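Day two of reading the Inskip inquiry report. It runs to 319 pages with annexes, and I am through the executive summary, the chronology and most of the chapter on command arrangements. Notes below are for my own use and will go into the long memo later.

The chronology is the strongest part. It fixes the first call for help from the Inskip consulate at 2140 local and the first order to move forces at 2355. The gap had been given as under an hour in the ministry's September statement. The report does not call that statement false. It says the figure "reflected the time of the verbal warning order," and leaves it there. A warning order moves no aircraft. I have marked the passage and will check it against the transcript of the closed session, if the redacted version is released.

Command arrangements are harder to follow. The regional headquarters had authority over the air element at Mulero but not over the ground team at Nekar, which answered to a separate directorate. To send both, the duty officer needed two signatures from two chains. One came in quickly. The other was held while the directorate asked whether the host government had cleared the overflight. Annex C shows the clearance was already on file. The request for it had been logged under the old route number, and the watch desk searched under the new one.

The majority members treat this as a failure of the military side. The minority statement, 10 pages at the back, puts it on the ministry, which changed the route numbers and did not send the table to the watch desks. Both readings fit the documents. The vote to adopt was 7 to 2, and I expect the coverage to stay on the vote.
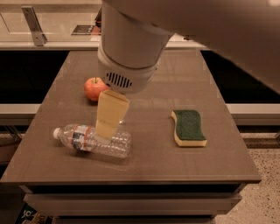

**FLAKEL, Fri 4 October**

Moved to the library annex for the afternoon because the reading room closes early at the end of the week. Finished the command chapter and started on force posture.

The posture chapter rests on one table, which lists each unit within reach of Inskip, its alert state and its notional travel time. The travel times are wheels-up to arrival. They leave out loading, fueling and crew rest, so they cannot be compared with the elapsed times in the chronology, which are measured from the order. The text compares them anyway, twice. For the air element at Mulero the error is small. For the ground team at Nekar it is large enough to change the finding - the team could have met the table's figure and still arrived after the last evacuation vehicle left.

I went back to see whether a footnote covers it. The note to the table gives the source as a planning annex and says the values are "for comparison between units." That is a fair use. The chapter then uses them for something else.

The recommendations are mostly procedural: a single release authority for crisis response, a common log for overflight clearances, quarterly tests of the watch desks. The first would need a change in the statute. The other parts could be done by directive, and the ministry's reply says the common log is already in draft. No date is given for it.

To do: request the planning annex, rebuild the travel table from time of order, read the minority statement again with the route numbers beside it. Annex F is still unread.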